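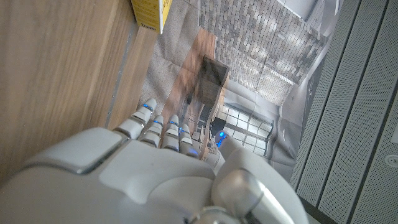
Furniture and surfaces check - storage room, Jernis building

Checked by: Priya Castellanos
Read by: Saoirse Gallagher
Month: June
Start of check: 8:40 in the morning
Room sheet: 1185

How to fill in: write OK, Repair or Watch after each point. If you write Repair or Watch, please put a comment so the next person understands what you saw.

1. Wooden surfaces

1.1 Top is clean, no sticky places
OK
Comment: I wiped it with a damp cloth and then a dry one. Please do not use the strong Prolis spray on wood. Last year it left a dull spot near the window and we could not remove it.

1.2 No splinters or lifted grain
OK
Comment: I went over the long edge with my palm, slowly, in both directions. One place feels a little rough but it does not catch on the cloth. I do not think sanding is needed.

1.3 Narrow strip along the edge is firm
Watch
Comment: When I press near the far corner it moves a very small amount. It is not dangerous today. If it moves more at the next check, it must be glued, and nobody should lean on it while the glue is drying.

1.4 Gap beside the wood is clean
Repair
Comment: Dust and small paper pieces were inside. I took out most of them with the thin brush, but the last part needs the vacuum with the flat nozzle. The nozzle was not in its place. Saoirse, do you know who has it?
Reply S.G.: It is in the Hayes cupboard, second shelf. I will bring it back.

2. Things standing on the furniture

2.1 Boxes stand flat and do not hang over the edge
OK
Comment: The rule is three fingers of free space from the edge. I know it sounds strict, but people walk past here with their hands full.

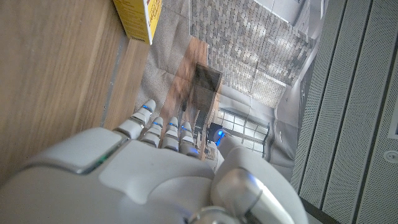
Cardboard is allowed on the wood as long as the bottom of the box is dry and has no staples. I lifted each box and looked under it, also touched the bottom with my hand. No marks on the wood.

2.2 Labels can be read from the front
Watch
Comment: Some boxes are turned so that the label is to the wall. I turned the ones I could reach. The person who puts a box back should turn it the right way, it takes a moment only.

2.3 Nothing heavy on top of cardboard
Repair
Comment: A Jarkura tool case was on a small box and the lid was pressed in. I moved the case to the floor shelf. The content of the box was fine.

3. Hardware and stability

3.1 Cabinet does not rock when pushed gently
OK
Comment: Pushed from the front and from the side.

3.2 Screws tight
OK
Comment: One was loose by half a turn, now tight. I used the hand screwdriver. With the electric one it is easy to damage the thread in wood.

3.3 Wall fixing in place
Watch
Comment: The bracket is there, but I could not see the lower screw without moving the cabinet. It needs two persons. Maximum load written on the bracket is 40 kg, and I think we are under it, but I did not weigh.

4. Floor and passage

4.1 Passage free
OK

4.2 No cables across the passage
OK
Comment: The extension cord was rolled and hung on its hook.

To be done before the next check:
Vacuum the gap (1.4) - Priya
Look at the lower screw (3.3) - Priya and Saoirse together
New place for the tool case (2.3) - Saoirse

Note from S.G.: Agreed with all points. For 1.3, please put a small pencil mark on the strip where it moves, then we can compare next time.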